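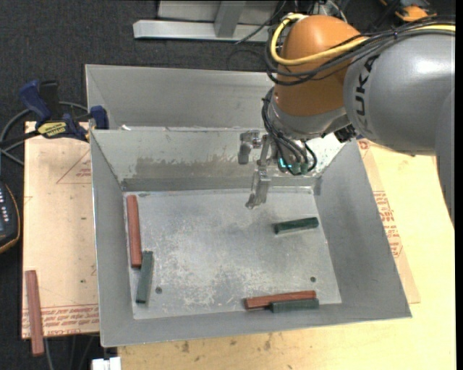
The reviewers at Cirkby asked in their note on our last report whether the planner is any better than it was in the winter, or whether we have only become better at laying out the blocks. It is a fair question and I have tried to answer it before anything else.

The planner is somewhat better. It is less improved than the figures in the May summary suggest, and I would ask you not to pass those figures on until the repeat runs are finished.

Bin picking, software only

We ran 113 picks on the new grasp planner, using plain red-brown and green blocks in a metal bin. Of these, 30 failed. The summary left out 12 of the failures as "setup errors". I have put them back. In most of them the planner proposed a grasp with one finger passing through the bin wall, and the collision check let it through. That is a fault in our software and should be counted as one.

The worst cases are still blocks lying close together side by side. The segmentation step tends to join a pair into one wide object, and the planner then looks for a grasp wider than the gripper can open. Wunderlich supplied a new segmentation model in the spring and told us it would settle this. On our bin it did well with blocks that stood apart and made little difference to pairs. Scratched metal also upsets the depth data, and we have not yet separated the two effects. Until we do, I would not pay for the extended licence.

Motion planning

The arm now plans a path out of the bin before it commits to a grasp. This was the main item in the work plan and it is done. It costs time: when the first grasp has no safe way out, the planner starts the whole search again, including parts it has already ruled out. Caching those results is a small job that keeps being put off.

The cables on the wrist are modelled as a single fat cylinder. It is crude, and it rules out some wrist angles that are probably safe. I prefer that to the earlier version, which left the cables out of the model altogether.

Tooling

Moving the logs to Zorkel took longer than planned. Every run now keeps the camera data, the chosen grasp and the rejected ones together, which we could not say before. The replay tool works on new logs only. Old logs open but the timestamps drift, so I have not used them for any comparison in this report.

The Wulemby simulator remains a disappointment. It rates grasps as sound that the real arm cannot hold, and the tuning done so far has moved the errors about without reducing them. We use it to catch crashes in the code. I do not think it should be used to claim a success rate, and the proposal for the next phase should be reworded where it does so.

Money and time

Spending is on plan. The schedule is 8 days behind, all of it from the log move. I have not assumed we will win any of that back.

Next period

Repeat the full set of picks with block positions drawn at random by script, so that the question at the top can be answered properly.
Fix the wall collision check and rerun the cases it let through.
Test segmentation on pairs alone, with the metal floor covered and then bare.
Decide on the Wunderlich licence after those results are in.

The mixed-parts trial is still listed for the end of the phase. I would move it to the next one.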